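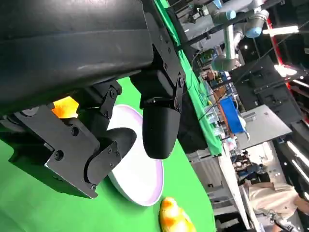
Hi Fiorella,

Okay, second report on the Gutthorpe cell, and this one is a lot more cheerful than the last! I'll start with the money question, I know you get asked. We're inside the maintenance line of the Genel grant with $605 left over, and I don't expect to touch it before June.

**Grippers.** Most of my month went here. The left one had developed a bit of slop at the finger joint (you could wiggle it by hand, yuck), so Masaru and I took both fingers off, cleaned out the linkages, and put everything back with fresh pivot hardware. It took us two evenings, mainly because one bolt had been threadlocked by somebody with very strong feelings about threadlocker. We redid the right one while we were at it. Fingertip pads are on a schedule now: swap them every 20 hours of running, write it on the clipboard, done. I used to wait until things started slipping, which was dumb and cost us whole afternoons.

**Calibration.** The wrist camera and the head camera still disagreed a little when I wrote to you last. Belmiro rewrote the routine so it checks both against the same points on the table, and it takes 38 minutes start to finish. I'd love to get that down, but it's a huge improvement on losing a morning. We run it after any gripper work and whenever someone bumps the stand.

**Test task.** We're still on plate and pumpkins, with both arms. I like it because the ribs on those things are mean to a worn pad, so a bad finger shows up fast.

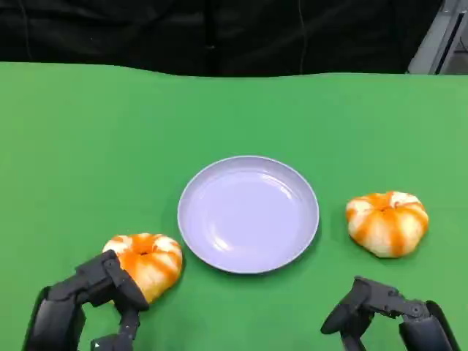
Gutthorpe Cell Report, No. 2

We've logged 139 runs since the rebuild. Most of the failures are on the left side, and nearly all of those are the finger closing a hair early and nudging the pumpkin along the table. My bet is the close timing still carries the old correction we put in for the worn joint. Belmiro thinks it's friction. We have a sandwich riding on it.

**Still open**

- Spare finger set from D'Amico. Ordered, confirmed, no ship date. Adelmo is chasing them.
- Wrist cable on the right arm. It rubs when the arm folds all the way in, so I've got a sleeve on it for now and I check it every Monday. It really wants rerouting.
- The Flavow logging software drops the first few seconds of a run if you start it too quickly. We just wait a beat, but I'd rather fix it properly.

**Next up.** Left close timing first, then the cable, then I'd like to teach Hollis the whole pad and calibration routine so I'm not the only one who can do it after a long weekend. If you could nudge purchasing about a second torque driver, I'd be very grateful (the quote is in your inbox, second try).

Call me if you want to go through any of it!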